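Planning and Paying for Automation
Handout 4: What the quote leaves out
Course notes, Lizelle Matlala

Bring this to the seminar along with the budget sheet from Handout 3. If you have lost the budget sheet, you have already learned something about procurement, and there are spare copies in the tray.

1. Where we left off

The Dultham case: a drinks packer wants a two-armed cell for its mixed-case line. Cans come in from either side, get set down together, and go out in gift packs that somebody in marketing thought of. Two suppliers have bid. Plenodell quoted a complete cell at one price. Follitz quoted the arms alone, at a price so much lower that the plant manager printed it out and carried it around for a week.

Your job is to tell him what the Follitz number means. Try to be kind.

2. The five lines under the price

A robot quote is a bit like a quote for a kitchen where the sink is listed under "further options." Before you compare any two bids, find these lines, or find out that they are missing:

- Grippers. Priced per hand, and a two-armed robot has a way of needing two. Ask for spare fingertips on the same sheet.
- Table and mounting. Everyone assumes the plant has a table. The plant has a table with a leg that rocks.
- Guarding and safety review. Never cheap, never optional, frequently absent.
- Integration hours. Follitz allows 50. Plenodell allows 296 and does not apologize. Read both assumptions pages before deciding who is being realistic.
- Training. Who gets it, how many of them, and what happens when the one who was paying attention takes a job elsewhere.

3. Simulate before you sign

Simulation is the cheapest mistake you can buy. You can move the table, swap the gripper or shrink the work area without a forklift, and you find out about reach and clearance while changing your mind is still free. Put it in the budget as its own line, ahead of the deposit. If it gets buried under "engineering," it will be the first thing cut and the last thing blamed.

For the Dultham task, look at how far apart the cans can be and how close together the two hands have to work.

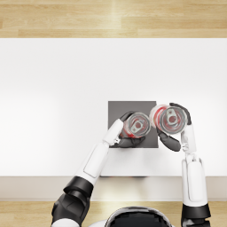
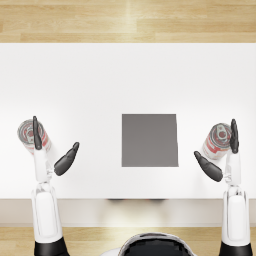
4. What a simulation won't tell you

Rendered floors are always clean. Nobody in a simulation has parked a pallet jack in the doorway. Treat the following as still unpriced, however good the model looked:

- Dented cans, damp cans, and the supplier who changes can height in July without a word to anyone.
- Grip wear. Get a replacement interval in writing, then budget for a shorter one.
- Lighting, if the cell relies on cameras. Windows are lovely and they move the sun around all day.
- The cost of stopping the old line while the new one learns its manners.

My own rule is to ask the bidder for one run of the task on real hardware, using the customer's own product, before the second payment falls due. Plenodell agreed to this in the case file. Follitz offered a brochure.

5. Spreading the cost

Work the Dultham numbers over 4 years and again over 9. The short version makes the complete cell look extravagant. The long one makes it look sensible, provided you believe a gift pack will still be in fashion by then. State which period you chose and why. "Because it came out positive" has been used before, and I mark it the same way every time.

Keep maintenance as a yearly line. Folding it into the purchase price makes for a tidy first page and a very unpleasant second year.

6. For the seminar

Read the Snorradóttir memo in the case file, especially the paragraph on who owns the program code if the supplier goes under. Then prepare one page addressed to the plant manager:

- both bids restated on the same footing, with missing lines marked as missing and never as zero
- your simulation budget, and the result that would make you walk away
- the payment schedule you would propose, with an acceptance test tied to each payment

One page means one page. Last year's smallest font has been retired.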